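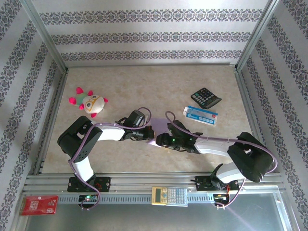 **Planning a two-arm bench: purchasing notes for shared workshops**

Members intending to buy a pair of small arms through the Nazari workshop fund should settle the bench before the arms. Requests reach Fereshteh Abbasi by the end of November.

- Measure the reach of both arms together. A pair that cannot meet over the middle of the table cannot pass or fold anything.
- Price the mounting rail separately. Borklow quoted $385 for rail and base plates; Rundden quoted $323 without plates.
- Allow for cable slack at every joint, and fix control boards where a moving cable will not catch them.

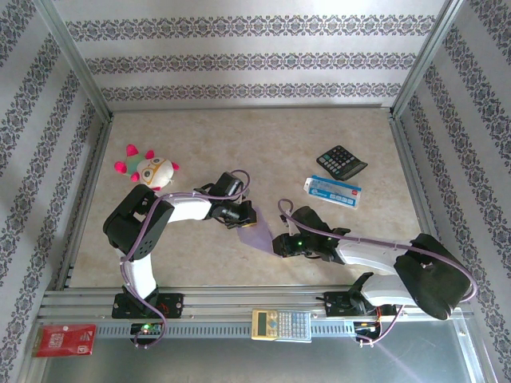 Thin, flexible materials should be included in any trial before purchase. Paper and light cloth show weaknesses in grip that a solid block will hide. Bring the sheets used in ordinary work, and ask the supplier to run them with both arms.

Fingers and pads are to be budgeted as consumables. The Jimora starter set is listed at $508 and includes one pair per arm; spare pairs are a separate line on the form.
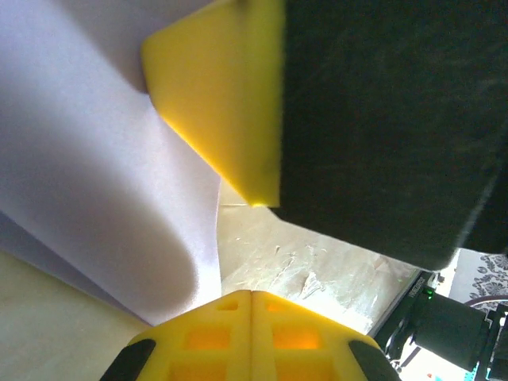

Wrist cameras, where required, should be ordered with the arms so that brackets and cables match. Check that the tabletop does not throw glare under the intended lighting. A matte mat costs little and may be claimed under sundries.

Requests over $768 need a second signature from Hằng Vương. Quotations remain valid for one month.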